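Polished Stone Counters and the Acid Problem

Most of what is sold as brown marble for counters is calcium carbonate with iron-bearing veins. It takes a high polish and holds it well under dry use. Under food service it does not, and the cause is chemical. Coffee, vinegar and citrus juice are acids. They dissolve a thin layer of the surface and leave a dull mark called an etch.
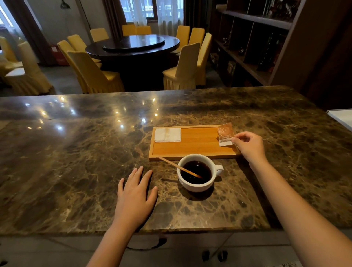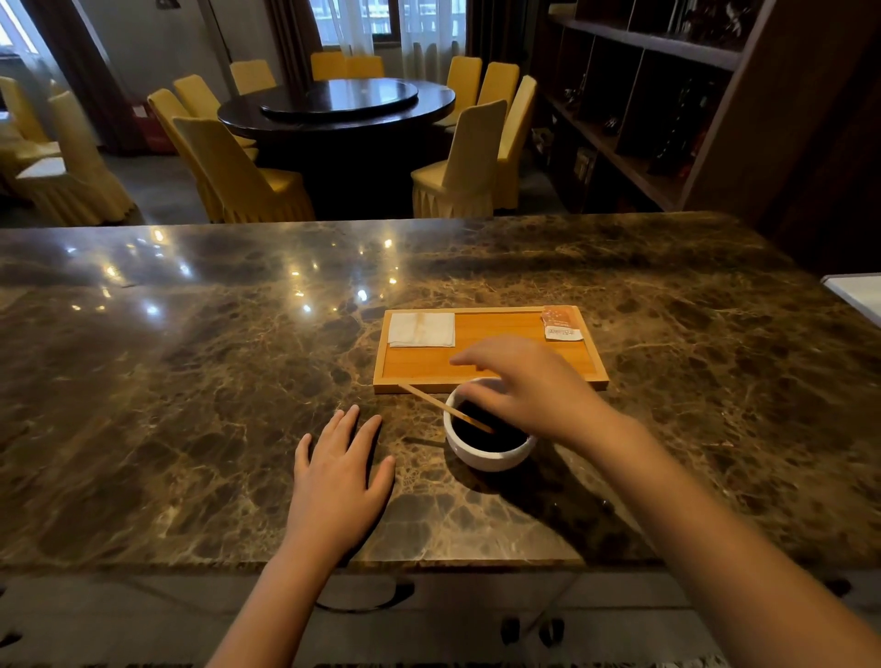
Ovidiu Nistor of Horndale objects that the trade blames acid for damage done by grit, and that sugar dragged under a cup base will dull a polish faster than coffee does. Sugar crystals are softer than calcite, so the grit he means is more likely sand carried in on shoes and bags.

Sealer does not prevent etching. It fills pores and slows staining, a separate fault. At Skimombridge, a counter sealed in August showed etch marks within 20 days. Repair starts with a 500 grit pad, used wet, followed by finer pads and a polishing powder. Work an area of 50 square inches at a time and rinse between grades. Deep etches may need 2 passes.

Contact the editors | Copyright 2026 | Back to top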